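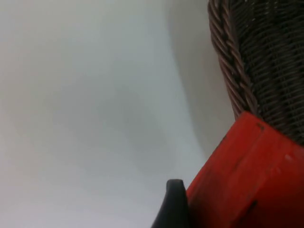

How many players on a team for the Lorkberg scramble in August?
Four to a team, and you can sign up as a pair and get matched with another pair.

Search this forum Go Advanced
Home | Outings | Scores | Members | Log in

mwaweru
is cost still 26 a head? last yr that covered the cart but not dinner

Leonie M.
26 yes. Cart in, dinner extra. Pay Felista Lukumay at the shop, cash or check

backnine_margit
Wish they'd go back to two-man best ball. Scrambles drag. We waited on 4 every time last year, nearly 2 hrs for the front

mwaweru
disagree. my brother in law plays once a year, no way he's doing best ball. scramble is the only reason he comes

backnine_margit
then cap the feild. Simple

Leonie M.
Capped already, read the flyer. Shotgun start, no mulligans this time

gladys_m
no mulligans?? thats half the fun. and the money went to the junior program, $200 last year I think

Leonie M.
Juniors get the putting contest money instead. Not my call, take it up with Felista

gladys_m
I will lol. Anyway me and Mwanahawa need two more, prefer somebody who can putt

backnine_margit
Fine. Put me down. Still say its going to be slow

gladys_m
one more then. anyone?

Last updated: 12 February 2021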